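Bodasholm Shared Kitchen, March meeting
Started 7:10 p.m., with Isla McKinnon in the chair. Coralie Hoani took notes, under protest.

1. Last month's minutes. Approved unread, as is our custom.

2. Hot pot. Coralie reported that the new electric pot cost $30 and the shelf to store it on will cost $490. The shelf was put off until April. The pot stays on the counter.

3. Labels. They are in Chinese. Isla will ask her neighbor for a translation and tape it inside the cupboard door. Until then, members are asked not to turn the dial to see what happens.

4. Soup night. Ten bowls, first come. Peixoto will be asked for bread again, politely this time.

5. Other business. The Wunden toaster was discussed at length. No action.

Closed 8:25 p.m. 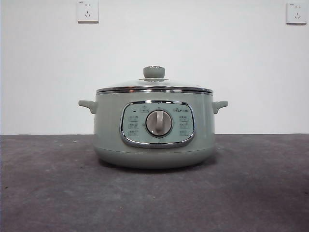
Item 2: the pot, glass lid on.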